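### 4.2 How people write their nines

I'll admit that when Nelly Castaño and I started this study I thought the nines would be the dull part. We'd gone in for the sevens (crossed or not crossed, everybody has a view on that) and the nine was only on the list to fill it up. Then we spent a wet fortnight in September looking at the lot of them side by side, and I ended up rewriting this whole section around a digit I hadn't planned to say much about.

The task was the same as in Section 4.1. All 36 writers, recruited through the evening classes at Kultbridge and Furnivside, wrote each digit on a whiteboard and again on lined paper, giving us 364 nines once the smudged ones were thrown out. Nobody was told we cared about shape. Octavio Henao simply read out the digits in a shuffled order and asked people to write "as you'd write it for a colleague", a phrase we'd pinched from Becerra's old instructions because it seemed to stop folk from putting on their best handwriting.

We sorted the nines by hand into two families. The first has a curved tail that swings back to the left at the foot, as in most printed type. The second has a plain straight stem, and that one took over on the board: 27 of our writers used it there at least once, including several who never did so on paper! My own hunch is that it's to do with the arm. On paper you steer with your fingers and a little hook at the bottom costs you nothing, but standing up you're pulling the pen down from the shoulder, and it's far easier to let it drop and stop. Dayana Carhuamaca disagrees with me on this and thinks it's the slippery surface, so we've left both ideas in.

The straight family brings a reading problem with it, and we come back to that in Section 5. With a small loop and a long stem, the digit starts to look an awful lot like a lower-case "q". Figure 3 is a good case. The stem is roughly twice as tall as the loop, it bends only very slightly on its way down, and there's a small blob of ink at the foot, which we took throughout as the mark of a pen coming to rest. The loop has a slight corner at its upper left too, where the stroke turns.

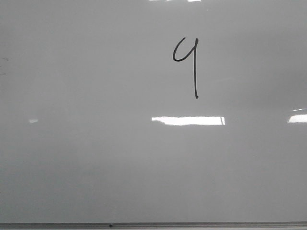
**Figure 3.** A handwritten nine of the straight-stemmed kind, black marker on whiteboard.

When Ruth Montoya and Alcides Inga did the blind sorting, these were the ones they argued over. They'd agreed on nearly all the curved nines without a word, but with the straight ones they kept asking to see what had been written before and after, and of course we wouldn't let them. Alcides wanted a third family just for loops with a corner in them. We tried it for a day and gave up, as the edges of the group were far too fuzzy, and those nines went back in with the other straight ones for the counts in Table 2.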